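Arka Shared Workshop
Handheld Gripper Build Group
Minutes of the monthly meeting, February 2025

Held in the small office upstairs, as the bench room was booked. The meeting opened with 14 members in attendance. The minutes of the previous meeting were accepted with one correction: the cord for the finger tests was bought by the group and did not come out of general supplies.

1. Money

The build account stands at $3,911 after the January printing bill. The largest open item is the second order of camera parts from Vullier, which has been placed but has not shipped. A member asked whether the order could be split so that the lenses come first. The purchasing lead will write to Vullier and report back by email. No other spending was proposed.

A limit of $400 was agreed for small parts bought without asking the group. Receipts go in the blue folder, with the item number from the build list written on them.

2. State of the build

The handheld pair is together and can be used with both hands. The marker cubes are mounted on top, one per gripper, and the small readout on the right handle has been kept for now. There was a short discussion on whether the left handle should get one too. Those who have held the pair the longest did not want more weight on the left side, so it stays as it is.
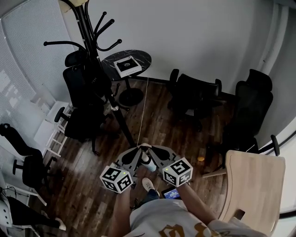
Small objects remain the hardest part. With the fingers closing tip to tip, anything narrow has to be lined up with care, and two members reported that they look at their hands far more than they had planned to. The black pads are to stay on until the next set is cut. Pads from Skendov were suggested as a replacement. One sheet will be ordered and tried on one gripper only, so that the two can be compared.

The group talked again about cord handling. Agreed to keep it on the task list, after pick and place and before anything involving cloth. Whoever writes up the task should say how long the cord is and where both ends start, which was missing from the last version.

3. Housing and fingers

The gray housing was passed by the group in its present shape. The spade cutout stays. A member proposed closing the slots on the sides to keep dust out, but this would mean reprinting both shells, and the proposal was put off until a reprint is needed for some other reason.

Finger length was discussed at more length than the agenda allowed. The view from the gripper takes in a lot of the room, and the fingers take up a small part of it.
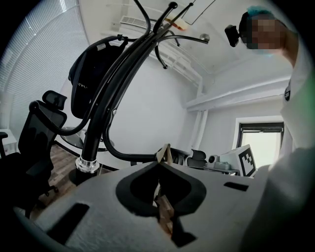
Two options were put forward: move the camera mount forward, or leave the mount alone and lengthen the fingers. The second is cheaper and was preferred. Drawings for a longer finger will be posted to the Ververidis folder on the workshop drive, and comments should be made on the drawing itself and not in the group chat.

The print file names were raised again. Files with no version number will be deleted from the drive at the end of the month.

4. Use of the office

Recording in the office may continue on evenings when no desk is booked. Chairs go back to the desks afterward. Marker sheets may be taped to boxes but not to the walls, as the paint came off last time.

5. Open build day

The open day is set for August. The bench room has been requested. A table plan is needed, along with one page of plain instructions for visitors who want to try the grippers.

Actions

Purchasing lead: write to Vullier on the split order; order one pad sheet from Skendov.
Housing group: post the longer finger drawing.
Task list editor: rewrite the cord task with length and start positions.
Secretary: confirm the bench room for August.

The meeting closed after item 5. The next meeting will be in the bench room if it is free.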